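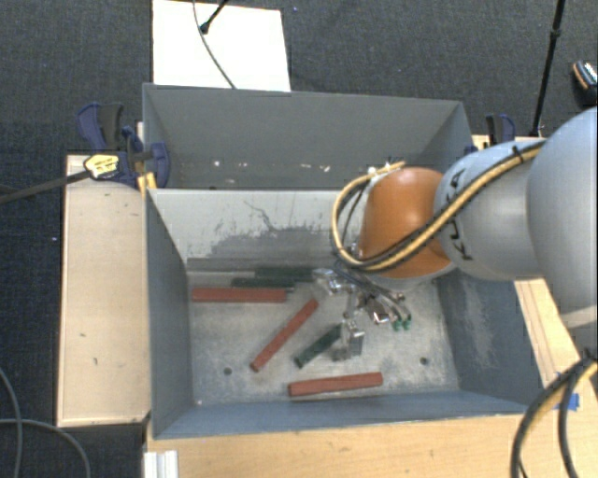 ## Slide 1 – Title, sticks, bin

Leave this up while people find seats. Somebody will ask if the sticks are the product. The product is the picking kit. The sticks are sticks.

Quick hello. I run automation for a mid-sized shop in Daltdale and I was asked to review the Rerer bin-picking kit before our budget meeting in June. Rerer didn't pay me. They did send a tote bag.

Point out: three red, three green, lying any way they like on bare metal. The arm is a KUKA. Rerer sells you the part that decides which stick to go for, and how.

## Slide 2 – What you get for the money

- The planning software, on a license that renews every year whether you noticed or not
- A calibration plate
- Mounting hardware for their camera
- A printed manual of 309 pages (hold it up, let it land on the lectern)

You bring the robot, the gripper, the bin and the table. The brochure calls this "open." My purchasing department had another word.

## Slide 3 – Setup

Rerer says setup takes an afternoon. It took us 2 days, and one of those went to a network setting on page 240-something. Support found it in ten minutes once I gave up and called. Good support, slow pride.

Go back to the title slide for a second here. Look at the scuffs on that divider. A used bin is a fair test. Every vendor demo I've been to had a bin that looked like it came out of gift wrap, and then you get home and your own bins look like this.

Mention clamps. Clamp everything. If the bin shifts after calibration, the software will go on believing in the old position with great confidence.

## Slide 4 – How it did

We ran 400 pick attempts. It failed on nearly 30 of them. (Pause. Someone always writes this down.)

Most of the misses came from sticks lying flat against a wall, where the fingers have no room to get around them. Same trouble with two sticks side by side. It's a geometry problem and no license tier fixes it, although the sales deck is a little shy about that.

Color gave us no grief. Red and green both read fine under our shop lights.

## Slide 5 – Versus the other two

Furnier: easier menus, costs more, wants its own gripper. Lovely if you're starting from nothing.

Szénási: cheapest, and very clever in clutter. The error messages are numbers. Keep the chart handy.

Rerer sits in the middle. I'd buy it for mixed parts in a deep bin if you already own the arm. I wouldn't buy it for flat parts.

## Slide 6 – Questions

Save 7 minutes. If asked about cable wear, say we haven't run it long enough to know. If asked about the price, say "call them," then smile.

Take the manual home. It isn't ours.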